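4.2 Rehearsal structure and ensemble timing

We followed 28 amateur bands through one rehearsal term ending in April. Each band was assigned to coached or self-directed practice, and all used the Golent click track at the same tempo. Onset asynchrony between drums and bass was measured with the method of Van Damme.
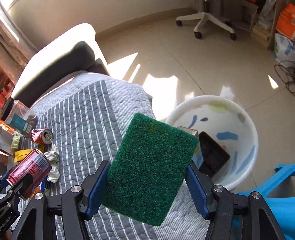 Coached bands stopped more often and repeated shorter passages. Of the 168 recorded takes, 163 were usable; the others had clipped bass channels. Asynchrony fell in both groups, with the larger drop in the coached bands. The difference was clearest in songs the players had written themselves.

Singers were left out of the timing analysis. Their entries varied with phrasing, and the onset detector handled soft consonants poorly.
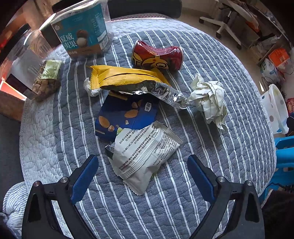

Figure 2. Quilted cloth with paired white stripes, off-white snack wrapper, and two blue finger pads.

Band size had no clear effect on timing. Trios and quartets were therefore pooled in the models reported in the next section.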